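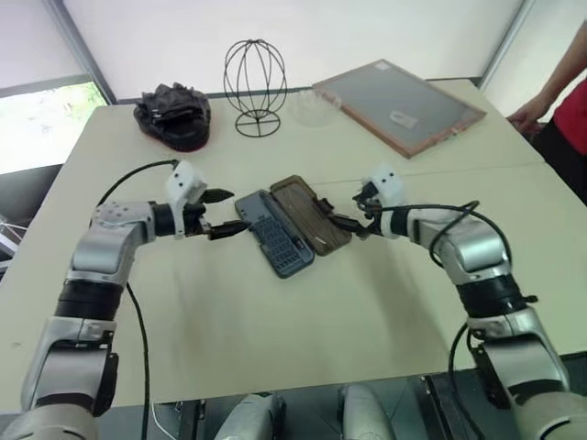 两条机械臂在浅色桌面上方相对伸出。

Prokau将停掉第一代Triker机器狗云服务，用户可申请转为本地模式

家用机器宠物厂商Prokau近日向用户发出通知，第一代Triker机器狗的云服务将于5月底关闭。届时，语音对话、人脸识别数据的在线同步以及手机远程查看等功能将不再提供，行走、趴卧、自动回充和触摸反应等写在机身内的基本功能不受影响。

通知称，目前仍在联网使用的第一代Triker共有1,129台。公司解释，该机型所用的语音模块已经停产，服务器端软件也与后来的产品不兼容，继续维护需要单独保留一套系统。第二代Triker的服务照常运行，用户无需进行任何操作。

按照Prokau公布的安排，第一代用户可以在关闭之前为机器狗安装一个名为“本地模式”的固件。安装后，机器狗已经学会的名字、家庭成员面孔和自编动作会保存在机身存储里，不再上传。本地模式支持的语音口令比联网时少，主要包括坐下、过来、握手、回窝和安静，用户不能再自行添加新口令。已经录入的面孔可以删除，也可以重新录入，但总数受到机身存储空间的限制。

没有在期限内安装固件的机器狗，在云服务关闭后仍能开机，但会恢复为出厂设置中的默认性格，原有的学习记录无法找回。Prokau表示，服务器上的用户数据将在关闭后统一删除，包括人脸特征、语音片段和家中活动路线图。需要保留副本的用户应在手机应用的“我的伙伴”页面提交导出申请，导出文件通过注册邮箱发送。

这一消息在用户中引起不少讨论。在Clarkatia，一个由机器狗主人组成的小组已向Prokau递交联名信，签名者有174人。联名信提出了几项要求：推迟关闭时间，公开本地模式的完整口令清单，并允许第三方维修店取得固件安装包。信中还提到，部分用户购机时看到的宣传材料写有“持续成长”的字样，而当时的材料没有说明这项功能依赖服务器，也没有写明服务会提供到什么时候。

发起联名信的Mitiku Assefa说，他家的Triker是买给母亲的，老人已经习惯每天早上对它说话，它也会按名字回应。“我们能接受旧产品停止更新，但通知来得太晚，老人家里也没有人会刷固件。”他希望厂商能安排上门或者到店协助，至少把电话支持的时间延长到晚上。

Prokau在书面回复中说，已收到联名信，关闭时间暂不调整，但会增加电话客服人手，并在应用内加入逐步操作的动画说明。对于开放安装包的要求，公司表示正在评估，涉及的主要问题是固件中包含供应商授权的代码。关于旧版宣传材料，公司没有作出回应。

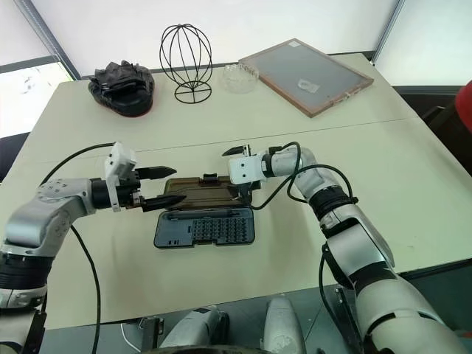

Dagim Kumsa则在用户论坛留言表示，本地模式装好以后其实够用，他的机器狗叫名字照样跑过来，反应还比联网时快一点，只是不会再讲天气了。他认为更值得担心的是电池，整机再好，电池买不到也只能摆在柜子上，希望厂商在停服务的同时把配件供应的期限也讲清楚。

电池问题在论坛上被多次提到。第一代Triker的原厂电池目前售价720元，Prokau官方商店显示有货，但每个账号限购一块。客服人员在电话中表示，配件库存会保留到售完为止，之后是否补货尚未确定。第二代电池的接口与第一代不同，不能混用，公司也不建议用户自行更换电芯。

本地维修店Alemneh表示，最近送修的第一代机器狗明显增多，其中多数并没有故障，主人只是想在云服务关闭前做一次检查。店方说，常见的毛病集中在后腿关节和充电触点，这两处的零件还能找到；如果主板损坏，已经没有新件可换，只能从报废机上拆。该店目前可以代用户连接家中电脑安装本地模式，但需要机主本人登录账号，店里不保存密码。

店方还提醒，安装固件前应把电量充到一半以上，过程中不要移动机身。安装时间与学习记录的多少有关，使用多年的机器，几乎要占用整个上午。进度条在中途停住较长时间属于正常情况，强行关机可能造成记录丢失。如果屏幕眼睛显示为持续的黄色，说明校验没有通过，可以重新连接后再试，不必立即送修。

对于打算换新的用户，Prokau推出了以旧换新办法。第一代机主购买Triker 2可以抵扣部分价款，旧机需寄回公司，由公司拆解处理。旧机中的面孔和动作记录可以迁移，性格设置因算法不同不能直接转入，新机需要重新适应家庭环境。部分用户对寄回旧机的条件表示不满，认为旧机仍能使用，希望保留下来做纪念。公司称，不愿寄回旧机的用户可以选择领取一份延长保修，但不能同时享受抵扣。

二手市场也受到影响。论坛交易区里，第一代Triker的挂牌价在通知发出后有所下降，带有全新电池的机器则比较抢手。管理员已在交易区置顶提示，要求卖家注明是否已安装本地模式，并在交货前删除家人的面孔数据。买家如果在云服务关闭之后才拿到尚未安装固件的机器，将无法再补装。

云服务关闭前，用户可在应用内的“设备信息”页面查看自己的机型。机身编号印在腹部充电触点旁边，以字母A开头的为第一代，以字母B开头的为第二代。应用如提示编号无法识别，可以拍下编号发送给客服核对。Prokau说，通知已通过应用和邮件分批发出，更换过邮箱的用户应尽快更新联系方式。

Clarkatia的用户小组计划在5月中旬举办一次线下互助活动，由熟悉操作的机主帮助其他人安装固件，参加者需自带充电底座和数据线。活动地点确定后将在论坛公布。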